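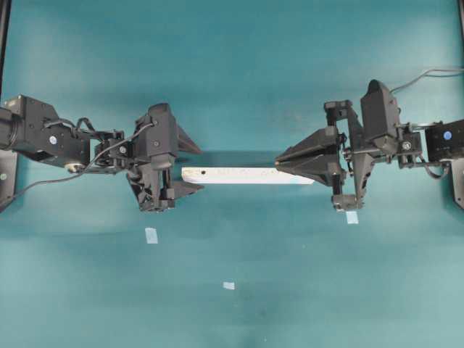 Green top, white block across the middle, blue tape still on.

Urndale Home & Bench Forum > Paint and Finishes > Blotchy green tabletop, leave it or redo it?

tealtable_deb
Joined June 2019
Hi all, first post so be gentle! I painted my work table this spring with Zernham matte in a teal green, and I love the color so much I've started looking for other things to paint with it. But it's come out kind of mottled. It isn't awful, just a little cloudy, and in the photo it goes from a bluish green at the near side to a darker green at the far side. I know some of that is shadow. I don't think all of it is.

I put on two coats with a foam roller. The second one went on the same evening as the first (I know, I know). My husband says it looks like slate and I should leave it alone. My sister says it looks like a chalkboard somebody wiped with a dirty sponge. So I'm asking strangers.

Second question, about the long white block. That's going to be the front rail for a little shelf over the table, and I got it out of the scrap bin at the Nenville salvage yard. There's a small hole near the left end. Fill it, or drill one to match at the other end and use both for screws? The white is a bit uneven too, now that I look at it. I may have a theme going.

Oh, and the tape is marking my test spots. I want to try a topcoat on those three places before I do the whole thing.

gladwick
Posts: 2,232
Welcome! Your husband is right. A dead even matte surface looks great for a week and then it shows every elbow. A bit of mottle hides all that. I'd leave the color alone and think about a clear coat.

Fill the hole.

porchlight77
I'm going to disagree with gladwick, which I do about once a month on here. If it bugs you now it's going to bug you more under a clear coat. Clear deepens color, and on cloudy paint it can deepen the clouds right along with it. Sand it lightly, put on one more thin coat, wait overnight this time, and then decide.

How long has that tape been on there? If your answer is weeks I'd get it off today. I left tape on a painted dresser for most of a summer and took a strip of finish with it, right across the front where everyone could admire it.

tealtable_deb
Uh oh. The tape has been on for a while. Not weeks! Well, nearly two. I'll take it off tonight, slowly. Is there a trick?

porchlight77
Pull it back over itself, low and flat to the table, don't yank it straight up. If it fights you, use a hair dryer on low for a few seconds. And don't rub at any gunk with a solvent until you've tried plain soapy water.

Deok-su Song
I refinish tables at Jang, the little shop across from the bakery in Nenville, so I've seen plenty of this. I can't tell from one picture how much is paint and how much is light. Look at it in the morning with a lamp held low at one side and walk around it. If the dark area moves when you do, it's sheen or shadow, and another coat of color is a waste of your Saturday. If it stays put, it's the paint.

Putting the second coat on too soon can do it. So can rolling back over paint that has started to set, and foam rollers make that easy to do. On a flat top I like a short nap roller, working the long way, and then hands off even when you see a spot you want to fix.

Give it time before you treat it like a work surface. I tell customers 90 days for matte paint if they plan to set heavy things down and leave them. They never listen, but I tell them.

gladwick
90 days! My kitchen table got spaghetti on it after four.

Deok-su Song
And how does it look?

gladwick
Like a table with kids. I stand by it.

mossy_hinge
Popping in about the block, since everybody's on the paint. I wouldn't fill that hole yet. Hold the rail up where it's going first. If the hole falls near where your bracket wants to be, you've saved yourself some drilling. If it doesn't, then fill it, and you've lost nothing but a day.

Also check it for straight before you get attached to it. Anything long and narrow from a scrap bin has a story. Sight down it from one end, flip it, sight down it again. I paid 40 dollars for a "perfect" rail once and it had a bend like a banana.

gladwick
A hole that close to the end is asking for a split if it's wood, though. I'd still fill it and put the screws farther in.

mossy_hinge
Depends what it's made of and how thick it is, doesn't it? Deb, what is it?

tealtable_deb
You know, I never asked. It was already white when I found it. I tapped it and it went "tock," if that helps anybody. I'll scrape a bit off the back where it won't show and find out.

Update on the paint! I did the lamp thing this morning, in my robe, walking around the table like it was a museum. The dark part at the far side mostly moved with me, so that's just light. But there's one cloudy patch toward the middle that stayed exactly where it was. It's bigger than my hand. So you're all right, sort of?

The tape came up fine on two of the spots. The third one took a little fleck of green with it, about like a sesame seed. I said a word.

porchlight77
A sesame seed is nothing. Dab it with a toothpick. But if you've got a patch and a fleck, that's my vote for one more coat, whole top, no spot repairs. Matte never touches up invisibly over a big area.

Deok-su Song
Agree on doing the whole top. Thin the first bit of paint very slightly if the label allows it, stir it for longer than you think you need to, and take everything off the table first, shelf rail included.

gladwick
Outvoted. I'd still leave it. Slate is nice.

tealtable_deb
Okay, I'm going for one more coat this weekend, with a proper roller and a full night's wait. The shelf may have to hold off until August. Does anyone have a bracket they like for something that shallow? The ones I've found all stick out past the rail and I keep picturing my forehead.

mossy_hinge
Start a new thread in Shelving for that and I'll bring pictures of mine. Measure how deep your shelf is going to be before you post, they'll ask.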